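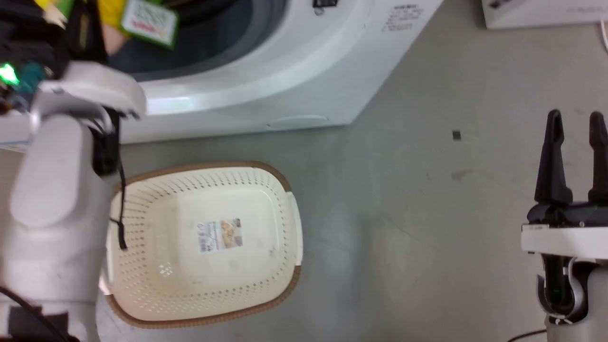
# Mollmont 316: maqueta de caza biplaza de entreguerras, escala 1/48

**Fabricante:** Aveck
**Referencia:** 2709
**Nivel:** paciente

El Mollmont 316 es el avión que la aviación de Grestdale encargó cuando ya no quedaba dinero para encargar otro mejor. Voló poco, aterrizó con violencia y su ametralladora trasera apuntaba con notable precisión a la propia cola. Le tenemos cariño.

La caja trae las piezas en plástico gris, una lámina de fotograbado para la cabina y calcas para dos aparatos:

- El del teniente Marthinus Hlongwane, con el morro rojo. Lo pintó él mismo un domingo y fue arrestado el lunes.
- El del sargento Tumelo Swanepoel, sin adornos, que sobrevivió a la guerra y a tres intendentes.

El motor Steyn se puede montar a la vista o tapado. Los mecánicos de la época preferían tapado.

## Antes de comprar

El tren de aterrizaje es frágil, en eso la maqueta es fiel al original. Los montantes de las alas encajan a la primera si se lijan las rebabas; si no, encajan a la cuarta y con palabrotas. Pegamento y pinturas no incluidos. El piloto sí, aunque viene sin cara.

Las instrucciones están corregidas: en la primera tirada, el paso 2 pedía pegar la hélice por dentro. Si tiene una de aquellas cajas, escríbanos y le mandamos la hoja nueva.

**Disponibilidad:** próxima reposición en agosto. Se admiten reservas.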